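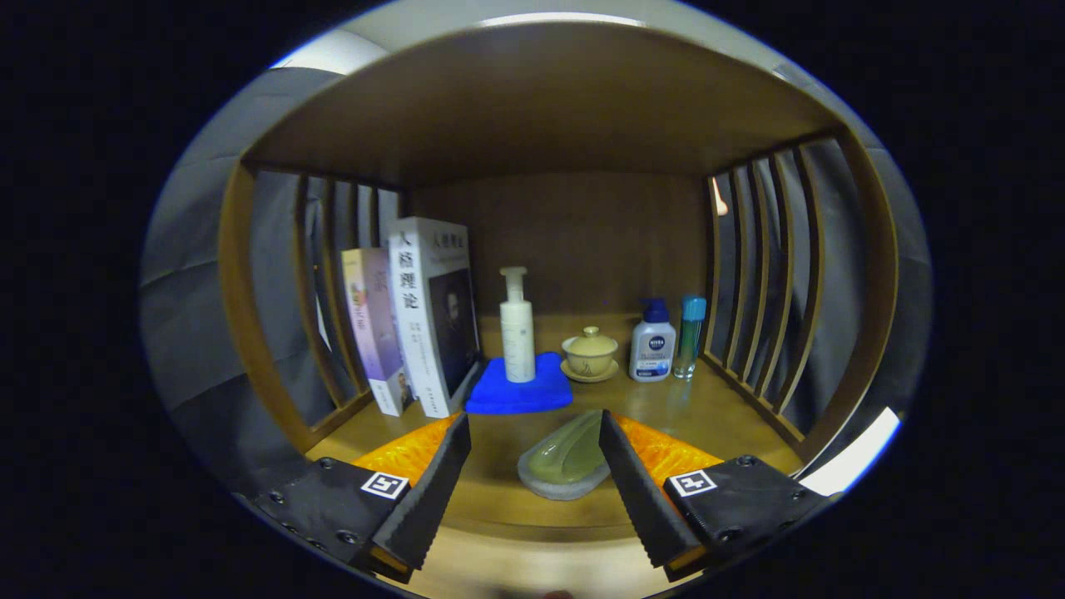

Home | Stories | How Things Work | Ask Us | Grown-Ups

November
By Rizwan Rana

Have you ever wondered why so many people keep their things on shelves, when a floor is much bigger and never needs a single screw? My niece asked me that last winter in her bedroom in Sillville, and I've been happily thinking about it ever since!

A shelf is really just a piece of floor that somebody has lifted up. Once it's up there you can see what's on it, you can reach it, and you won't step on it in the dark (I have stepped on a hairbrush in the dark, and I don't recommend it).

A small, boxy shelf space is called a cubby. Some cubbies have solid sides, and some have slats, which are long thin strips of wood with gaps in between. The gaps let air through, and that's a nice thing for cloth, because cloth that gets stuffed away damp can start to smell like an old sock.

Now, how do you fill one? Books like to stand up straight, with the spine facing out. The spine is the narrow side, and it often has the title on it. In English the words usually run sideways, but Chinese can be printed straight down, one character under the next — very handy on a skinny spine!

A cloth is happiest folded flat. A teacup with a lid and a saucer can stay together in a little stack, so the lid doesn't wander off. Tall bottles are the tippy ones, so give them a flat spot and push them toward the back.

Try it with one shelf at home tonight. My niece did hers before supper, and then she wanted to do mine.

Filed under: Around the House, Ages 6 to 9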